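What I've been doing with my Tuesdays

It has been a bit quiet on here since June, and the reason is that I've fallen head first into a new work project. A few of you asked what it is, so here goes, with the usual warning that I get carried away.

The question we started with at Monthorpe was pretty plain. If you want a robot to learn how to pick things up, do you really need a robot in the room while you collect the examples? Driving an arm by remote control is slow going. I did it for most of last year and I have never felt so clumsy in my life. So now we hold the grippers ourselves, one in each hand, and do the job with our own arms. The patterned cubes on the grippers let us work out where each one was and how it was tilted, moment by moment, and all of that goes into training a model we call Wado. (Named after somebody's old dog, as far as I can tell.)

What I love about it is how quickly you forget the tools. The first half hour you poke at everything like a crab. After that your hands sort themselves out, and you start doing small clever things you'd never think to program - tipping an object to get a better hold, or using one gripper to steady while the other lets go.

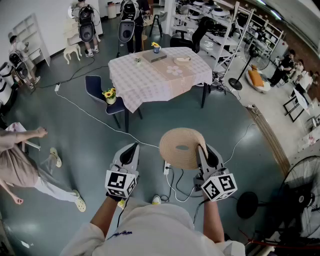
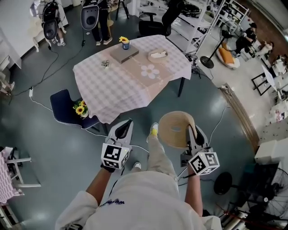
Straw hat first, then the roll picked up through the middle.

The hat is my favourite object in the whole set. It's a proper nuisance! The brim gives when you squeeze it, and if you grab the wrong spot the whole thing swings away from you. The roll is the opposite sort of problem. It's easy to hold once you see that the hole is the handle, but there are plenty of other ways to go at it, and we wanted to know if the model would pick up the neat one.

So, the result. We trained two versions of Wado. The first got 2000 demonstrations, all done the same way, with every object set down in the same spot before each go. The second got the same number, but we let people move things about and pick them up however felt natural. I was sure the tidy version would win on the easy objects at least. It didn't. Over 102 trials on the real arm the messy version came out ahead on nearly everything, and the gap was widest on the soft and floppy stuff. When it missed a grasp it would back off and have another try, while the tidy one tended to close on thin air and carry on as if all was well.

I don't want to oversell it. It's one room and one arm, and the lighting hardly changes. We also lost a fair chunk of recordings early on to a timing fault between the left and right grippers, which took ages to find. A colleague over at Ofori thinks the retry behaviour might come down to the longer recordings in the messy set, and that's a fair point. We're going to trim them all to the same length and train again.

The trimming is running through Driltix at the moment, at the speed of cold honey, so I've had time to write this. Next up is cloth. I've already brought in a bag of old tea towels from home, and I'll post the numbers once we have them, good or bad.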